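Hand-held gripper: yellow fingers let go of thick fabric, which spot do I check first?
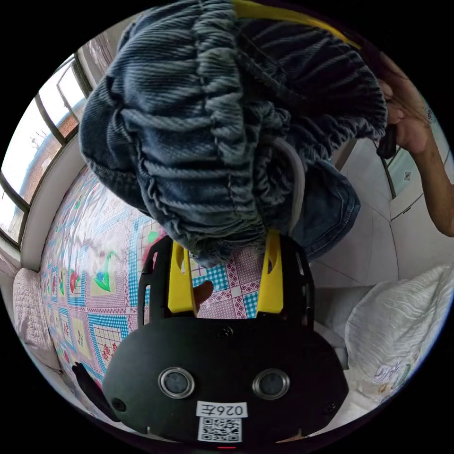 posted by drandska_bench in Grippers and End Tools, September
2 replies, 108 views

I look after one hand-held two-finger gripper, the kind with the black housing, two lenses on the face and flat yellow fingers with a notch near the tip. We use it on clothes laid out on a bed. T-shirts and towels are fine. Gathered denim is where it gives me trouble. When I pinch the lower edge of a ruffled waist or a bunched seam, the fingers close on it and then the cloth creeps out as I lift. It lets go at the right finger first.

What I have done so far:
Wiped both fingers with a damp cloth and let them dry.
Took the fingers off and put them back on.
Tightened the three small screws on the housing (the one at the top center under the fingers and the ones at the far left and far right).
Ran 24 pinches on the same pair of pants. It slipped on 19 of them before I cleaned the fingers and on 12 of them after.

So cleaning helped but did not fix it. The red light at the bottom comes on as usual. The label on mine says 026左 with a QR code sticker under it. I have a right-hand unit too and it does not do this, but the fingers on that one are newer.

Is this worn fingers, something in the slide, or am I just grabbing it wrong? I would like to know before I order parts from Nestport, as they only sell the fingers in pairs and shipping is slow.

hinojosa_fixit
Reply marked helpful by the poster

Sounds like the fingers to me, but check the slide before you spend money.

Turn the tool off. Close the fingers by hand with nothing between them and hold it up to a window. Look at the gap from the side. If the tips touch and you see light lower down, or the other way around, one finger is sitting at an angle. With flat plates like these a small angle does not matter on a towel, because the cloth is soft and fills the gap. A thick ruffle has folds that only touch in a few places, so you lose most of your grip.

If one is crooked, take that finger off again and look at the seat under it. Lint packs in there. I have pulled out a wad of blue fuzz as thick as a coin from one that did nothing but jeans. Pick it out with a wooden toothpick. Don't use compressed air, it sends the lint into the slide. Then put the finger back, snug the screws a little at a time, close the fingers, look at the gap again, and only then tighten them all the way.

If the gap is even from top to bottom, run a fingernail over the inside face of both. Compare with your newer set. If the old ones feel slick and the new ones grab your nail a bit, they are worn and you need the pair.

A free test before ordering: swap the fingers between your two units, if they are the same model. If the slipping moves with the fingers, order fingers. If it stays with the 026 unit, it is the slide or whatever pulls it closed, and new fingers won't help.

One more thing. Your three housing screws don't hold the fingers on any unit I have opened. They hold the cover. Don't crank them down, the threads are in plastic and they strip. If you already went hard on them, back each one off a quarter turn.

Also keep cords away from the cloth while you test. If a cord is threaded through the garment it pulls when you lift, and you will blame the gripper for it.

disex_user
Reply

Had the same problem. I put a strip of grippy tape on each finger and it was fine for a while. The tape came off on a sweater and left glue on it so maybe don't do that with anything nice.

Are you pinching just the edge? Go deeper, past the gathered part if you can get the tips around it. I get a better hold on the flat cloth under the elastic than on the ruffle.

drandska_bench
Comment on the reply by hinojosa_fixit

Swapped the fingers. The slipping went over to the right-hand unit, so it is the fingers. There was lint under the right one too. Screws are backed off a quarter turn. Ordering a pair.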